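Notes for the talk, 9 December 2025. Forty minutes with questions. Slides are mostly headings, so the detail is in here.

## Start: what the case is about

Vunditz bought Eteck four years ago. Eteck's managing director stayed on, with a seat on the group board and a contract that had two kinds of pay in it. The first was salary and bonus, paid by Eteck and shown in the accounts. The second was a consultancy fee from Notis, a smaller company in the group, payable once he retired.

The second part is what the argument is over. It was never in the pay report. The group's position now is that it should have been. His position is that nothing was owed until he left, that no figure had been agreed, and that there was nothing to report.

Say clearly at this point: no court has ruled on any of this. I'm working from the group's own published statement, the two annual reports and the summary of the Wieser review. I haven't seen the full review. Very few people outside the company have.

## The papers

Three documents matter. Put them on the slide in date order.

- The original contract, signed at the time of the purchase. One clause says he "may be engaged" by a group company after retirement. No sum.
- A side letter, dated eighteen months later. It mentions a yearly fee of up to 300 thousand euros. Signed by him and by the then finance director. Not signed by the chair.
- A note to the pay committee, which refers to "post-employment arrangements as discussed". No minutes have turned up that show what was discussed.

Spend time on the second one. The whole case turns on whether the side letter was a promise or a proposal. If it was a promise, the money was earned in the years he was working and belonged in those years' reports. If it was a proposal, it was a plan that the board could still refuse.

Point out the wording. "Up to" is a ceiling. It doesn't say what he would get, and it doesn't say what he would have to do for it. A lawyer for the company will say that the lack of any real duties shows it was delayed salary. A lawyer for him will say that it shows the thing was unfinished. Both are fair readings and I don't think the letter settles it.

## The review

Wieser was hired in August to look into it. The review team searched 2,113 emails and spoke to the people who had dealt with the contract. The summary runs to a few pages and is careful in its language. It says the arrangement "ought to have been brought to the full board". It doesn't say that he hid it.

Stop on that difference. Failing to bring something to the board is a governance failure, and it may belong to several people. Hiding it is a matter of intent, and it belongs to one. The company's press statement slid from the first to the second in the space of a paragraph, and most of the newspaper coverage followed the press statement.

Also mention who paid for the review and who chose its terms. The same directors who approved the pay reports wrote the questions. That doesn't make the answers wrong. It does mean the review wasn't asked whether those directors should have spotted the clause themselves, and so it doesn't tell us.
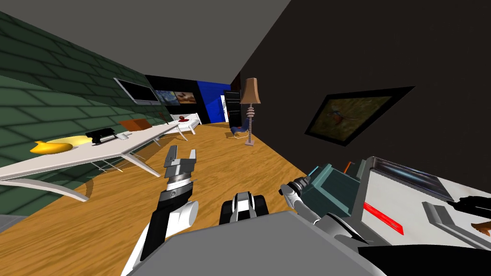 Someone at the August version of this talk objected that I was being soft on him. A managing director with a board seat knows what goes in a pay report, the objection went, and if he signed a side letter with a number in it he can't then say there was no number. Repeat this fairly. It's the strongest point on the other side.

My answer has two parts. He did sign, and he did know the rules, and he should have raised it. I'd have no difficulty with the board removing him for that. But the duty to publish the report sits with the company. The finance director had the same letter in the same drawer, so to speak, and signed the accounts. The finance director left with a normal payoff and has not been mentioned in any statement since.

## Was there a loss?

Take this slowly, people tend to lose the thread.

No money was paid under the side letter. Notis made no provision for it. When the matter came out, the group went back and booked 210 thousand euros as a charge for the years already worked, then reversed the charge the following quarter after it cancelled the arrangement. The net effect on the accounts is nil.

Against that, shareholders voted on pay twice without the full picture. That is a real harm, even with no sum attached to it. People who vote on a report are entitled to a complete one. I would treat it as a reporting breach and deal with it as one.

What I can't see is the case for calling it fraud. Fraud needs a false statement made knowingly, and someone meant to be misled by it. The side letter went to the finance department. A copy was in the contract file that Wieser was given on the first day. That's an odd place to keep a secret.

If someone asks about the travel costs: there is a separate complaint about flights charged to Eteck. I've left it out. The amounts are small, the policy allowed most of them, and the company added it to its statement only in the second version.

## What boards should take from it

Keep this short, most of the room will have heard versions of it.

1. Any promise of work or money after retirement goes to the full board in writing, with the sum or the way the sum will be worked out.
2. No side letters on pay without the chair's signature. If one exists, it is attached to the contract.
3. Pay committee minutes say what was discussed. "As discussed" is not a minute.
4. When a review is needed, a director who did not sign the earlier reports sets the terms. If there isn't one, bring somebody in.

On the second point, expect a question about smaller group companies like Notis. The rule should cover every company in the group. The fee was put there partly for tax reasons, according to the summary, and the result was that no one on the main board had it on their list.

## Questions I expect

*Will it go to trial?* Don't guess. Say that the prosecutor has the file and has not announced a decision.

*Should he get his job back?* Not my subject. The employment claim is separate and is being heard first.

*Has the rule on disclosure changed since?* No. Vunditz has changed its own policy and now lists any agreed or proposed payment above 300 euros a month after retirement. Some will think that's too low. I've no strong view on the threshold.

Leave the reading list slide up during questions. Handouts are on the side table by the door.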